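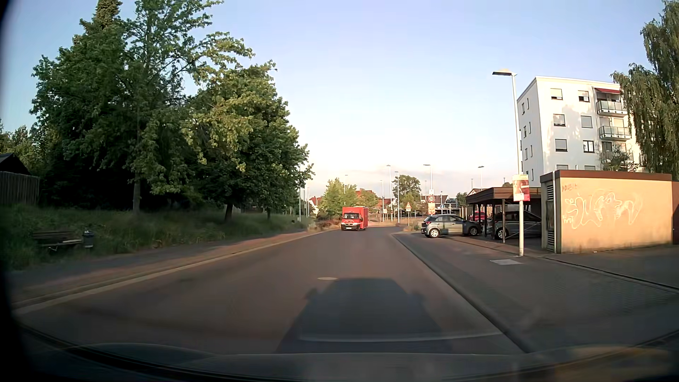
Why does the lid of a wooden keepsake box stick in some months and drop freely in others?
Wood takes up moisture from the air and swells across the grain. A lid fitted with no clearance in November, in a heated room, will bind once the air gets humid.

Find the contact point first
Do not sand the whole rim. Rub soft pencil on the inner lip of the box, close the lid, open it, and look for graphite on the lid. Marks at one corner mean local contact. Marks along a full side mean the lid has swollen, or the box wall has bowed inward. Test with a straightedge before removing any wood.

Removing material
Use 500 grit paper wrapped on a flat block. Take short strokes in the direction of the grain, then repeat the pencil test. Sand the lid, never the box lip – a lid can be replaced, and the lip is joined at four corners. Stop when the lid closes under its own weight. Vacuum the dust out of the corners before closing the box again.

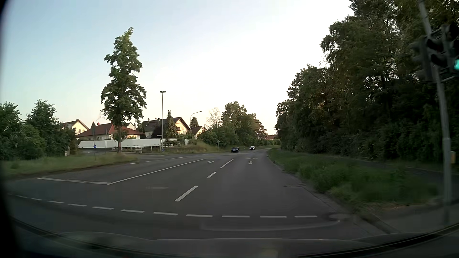

Clearance should be even on all sides. Close the lid, hold the box up with a window behind it, and sight along the joint from the hinge end. An even joint shows as a thin continuous line or as nothing at all. An uneven one shows separate bright spots, much like the sky coming through the upper branches of those dark trees beside the road. Put a piece of masking tape next to each spot, and sand only between the pieces of tape.

Sealing the bare edge
Sanded edges take up moisture faster than finished ones. Apply one thin coat of shellac with a folded cotton pad. If you mix your own from flakes, dissolve them in 95 percent alcohol and strain before use. Leave the lid off the box for over 18 hours. A lid closed too early can bond to the lip and lift the finish when opened.

Wax
Paste wax on the contact surfaces reduces friction and does not build up much thickness. Apply after the shellac is hard, wait until it hazes, and buff. Keep wax out of engraved lettering, where it dries white. If some gets in, work it out with a dry toothbrush.

Lined boxes
Felt or velvet turned over the lip adds thickness on both sides of the joint. Trim the lining back 3 mm below the lip with a new blade before deciding that the wood is at fault. Glue any loose edge with a thin line of white glue and press it flat with a strip of waxed paper over it.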